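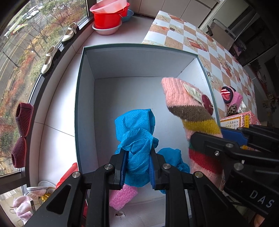 Figure 1. Soft items in the cardboard sorting box, with a striped knitted sock above it.

Sorting Small Textile Items by Hand: Box Layout, Item Classes and Time per Item

Khalil Tannous
Project report, Household Materials module, Betedcombe

1. Purpose

The project looked at a small, ordinary job: emptying a mixed collection of soft household items into open boxes so that each item could be found again without searching. The collection came from the lost-property shelf at the Allham residence block, where gloves, single socks, shoe covers, cleaning pads and similar objects had been kept together in one bag. The aim was to find a box layout and a set of item classes that a person could use without training, and to measure how long the work took.

Two questions were set at the start.

1. Does sorting by material or sorting by use give fewer items in the wrong box?
2. Does the depth of the box affect how quickly an item can be found later?

A third question, on labeling, was added in October after the first trial.

2. Materials

The collection held 104 items. Anything torn through or stained beyond cleaning was removed before the trials and is not part of that figure. The rest was divided on paper into four classes:

Knitted — socks, gloves, wrist warmers, one hat
Nonwoven — disposable shoe covers, hair covers, wipes
Foam and mesh — scrubbing blocks, sponges, padding
Woven — handkerchiefs, napkins, cloth bags

The boxes were plain open cardboard. The one in Figure 1 has a dark green rim and a pale gray-white interior, with a small round hole near one end. A light interior was preferred throughout. Dark socks and dark gloves were easy to miss against brown board in the first trial, and two of them were left behind when the box was emptied.

Box depths were 100 mm and 215 mm. The deeper box was bought from Khoury, a packaging shop near the campus. The shallower one was cut down from the same model so that the floor area stayed the same.

3. Item properties

Each class was handled before the trials to note anything likely to slow the work.

Nonwoven items are thin and light, and do not hold a fold. The bright blue pieces in Figure 1 have a fine dotted texture and crumple into uneven shapes. Several shoe covers from the bag were nested one inside another, and these had to be pulled apart and counted again. A crumpled cover takes up several times the space of a flat one, so a box of this class looks full long before it is.

Knitted items keep their shape better but catch on each other. Socks with a separate label or button at the cuff were the worst in this respect. The striped sock in Figure 1 has both: a cream fabric label and a glossy dark maroon button attached at a ribbed salmon-pink cuff. Striped socks were easy to match by band order. Plain dark socks had to be matched by length and by the pattern of the ribbing, which took longer.

Foam and mesh items are stiff enough to stand on an edge and do not tangle. They do hide things. A block such as the bright pink one in Figure 1 can cover a folded handkerchief completely.

4. Method

Each trial began with the whole collection in one box. The sorter took one item at a time, named the class aloud and placed it in the matching box. Throwing was not allowed. The clock ran from the first item lifted to the last item placed. A second person checked the boxes afterward and recorded any item in the wrong one.

For the search test, the checker named an item and the sorter retrieved it from the sorted boxes. Ten items were named per run, drawn from a shuffled list. The same list was used for both depths.

Sorting by use followed the same procedure with different headings: clothing, cleaning, protection, table.

5. Results

The first complete sort by material took 633 seconds, including the time spent separating nested shoe covers. Later runs were faster, but the order of the runs was not balanced, and part of the gain is practice.

Sorting by material gave fewer misplaced items than sorting by use. Most errors under the use headings came from gloves, which were placed under clothing by one sorter and under protection by the other. Wipes were also split, between cleaning and table. Under the material headings the only repeated error was a felt insole, which was put in two different classes on different runs.

Retrieval was faster from the shallow box in every run. The difference was small for foam blocks and large for nonwoven items, where the sorter had to lift out several pieces to reach the one named. In the deep box, small items tended to settle along the crease where the wall meets the bottom.

Labels on the box rim shortened the naming step but made no difference to the error count.

6. Limits

Two sorters took part, and both knew the collection well by the end. The classes were written after looking at this one bag and may not suit another. The lighting in the Trenero room was from one side, which left the far wall of the deep box in shadow; no attempt was made to correct for this.

Volume was estimated by eye. A measured fill level would have allowed a proper comparison between flat and crumpled storage of the shoe covers.

7. Recommendations

Use shallow boxes with a pale interior. Sort by material, and write down where gloves and felt items go before starting. Flatten nonwoven items and stack them under a light weight. Pair socks before boxing them, and turn any button or loose label inward. Foam blocks should have their own box even when there are few of them.

The sorted boxes were returned to the Allham residence block with a printed class list taped to each rim.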